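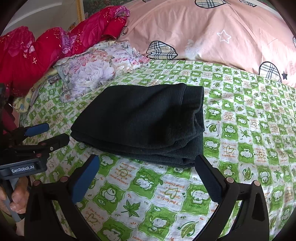
Slide 1. The fault is an early close. The arm reached the folded item, shut its fingers before they were in position, and took up bed sheet together with the item. It then lifted. Over the April acceptance runs at Citska we logged this in 17 of 426 attempts. Point out the right-hand blue pad: it touches the corner of the dark folded fabric and the fingers are still open. Our labelling step, Fan, treated any pad contact as the start of a grasp. That is the root of the problem and the rest of the talk follows from it.

Slide 2. What happened on the arm. Keep this brief, Venkatesh covers the hardware after the break. Close command issued on first contact. Sheet caught under the lower pad. Lift began at normal speed. Pull force rose until the limit at 40 newtons, where the arm should have stopped and opened. It stopped. It did not open. The operator, Till Grube, pressed the emergency stop and released the fingers by hand. No injury. The sheet tore in one run.

Slide 3. Two separate faults, so keep them apart.
Fault A: wrong grasp start time in the training labels.
Fault B: the stop state held the gripper closed.
A makes B more likely to matter. Fixing A does not excuse B. Yasir Swati raised B as a design query before the runs and it was closed without a test. Say so plainly.

Slide 4. Why the labels were wrong. A person collecting data brushes the cloth on the way in, corrects, and then closes. Fan marked the brush. On thin items the error is small. On a thick, soft fold with rounded edges the brush can come well before the close, and the median error in our sample was 6 frames. Dark fabric made manual checking slow, as the edges of the layers are hard to find against each other.

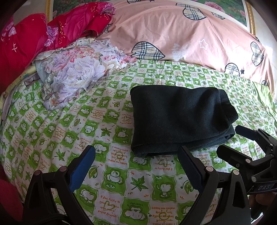 Slide 5. Revised rule. Grasp start now needs a falling gap between the pads as well as contact. With the gap wider than the item and steady, the label stays at "approach", whatever the pads touch. Areeba Gilani relabelled the whole set and retrained Tradness on it. Early closes on the repeat runs: none so far. The repeat set is smaller than the first, so do not quote a rate.

Slide 6. Stop behaviour. On a force limit the arm now halts, holds briefly, then opens at low speed. A loaded gripper above a person is a different case and still holds. Nolbridge has the test sheet for both.

Slide 7. Open items.
Patterned bedding: not yet tested as a separate condition.
Two-handed work: labels for the second gripper still use the old rule. Sohail Gilani to confirm when that changes.
Force log: sampled too slowly to show the peak.

Take questions on B first if time is short.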